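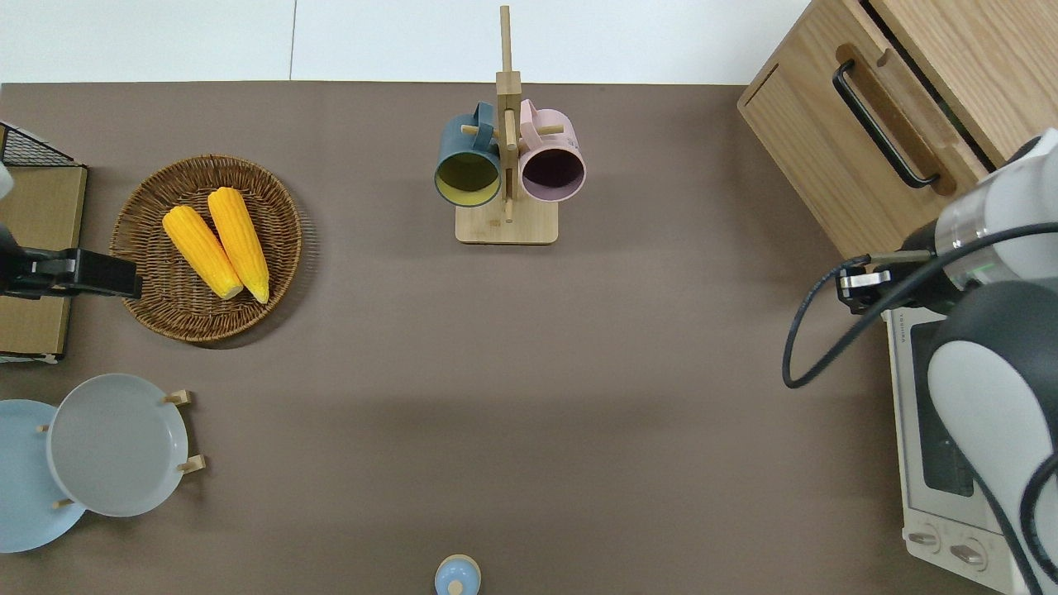 My mug tree and the two ears of corn on the wicker tray

Can you freeze corn on the cob without blanching it first?
Posted by Ruba Awad, 1/20/19

Hi everyone! I moved to Aldale last year and I am completely in love with the produce market here. I've gone a little overboard on corn (the man at the Garham stand throws in extra if you chat with him long enough, and I always chat). The two on my tray are for dinner, but there's a whole bag more in the fridge and no way we'll finish it this week.

My grandmother froze everything and I'm sure she boiled hers for a few minutes first, but my neighbor says she puts hers straight in the freezer, husk and all, and it tastes great in December. Who's right? Also, is it better to leave it on the cob or cut it off? I have a small freezer, the kind on top of the fridge, and it's already half full of soup. I'd mostly use the corn for chowder and fritters, but I do love a whole cob with butter and chili!

4 replies, 132 views

Anas Bitar
2,809 posts

Ooh, one of my favorite subjects! You're both right, depending on how long you want to keep it. Raw corn freezes fine for a month or two. After that the flavor goes flat and a bit grassy, and the kernels get mushy. A quick blanch stops that, and it'll stay sweet for the better part of a year.

Get a big pot boiling hard, drop in a few husked cobs at a time and give them 4 minutes if you're cutting the kernels off. Whole cobs need longer, more like seven to nine depending on how fat they are. Then straight into ice water until they're cold all the way through. Really cold! I used to rush this part and got a bag of yellow paste for my trouble.

For chowder and fritters I'd cut it off, especially with a freezer that size. Dry the cobs well, stand each one up in a wide bowl and slice downward, then spread the kernels on a tray in the freezer for an hour or two before you bag them. They stay separate and you can pour out a handful whenever you want. And save the bare cobs! Simmer them with an onion and a bay leaf and you've got the best chowder base there is.

Bataineh
3,403 posts

I never blanch. Husk it, bag it, squeeze the air out. Fine in soup.

Ruba Awad

Thank you both!! Had no idea about the cobs, I've been throwing them out my whole life. Going to blanch most of it and freeze two raw to compare.

Zolladeck

Put the date on the bags.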